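29 December 2019
Ekaette Ezeani

people who sort their washing at home seldom agree on what a "kind" of cloth is, and the households we visited in Tumgate were happy to argue the point with us over tea. Some went by color, some by fabric, and a good many by whose shelf it would end up on. Whites were the one group almost everybody kept apart, even when a printed piece or a pale blue one lay right up against them in the pile.
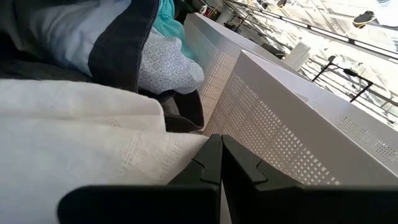
3.2 Mixed and single-color bins

Figure 3. White bins on the work surface, one with navy, maroon, teal and white pieces, the other with cream and white fabric.
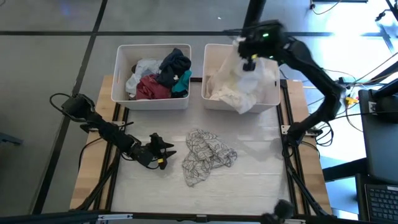

We had expected the mixed bin to be everyone's last resort, and it pleased us to hear it defended so warmly, especially by the larger families in Bredholm.

Containers matter too, and more than we first allowed for. Our Bredholm families liked a basket they could see into from the side, and perforated ones like the two on the tabletop, with their small square holes, came up again and again in our talks.
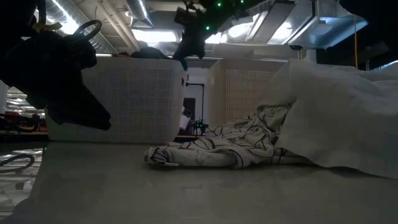

Large flat pieces deserve a word of their own. Sheets take up room that smaller things need, and several people told us they always deal with them first. A white cloth of that size, draped beside the baskets, partly hides the farther one, and we came to share their view.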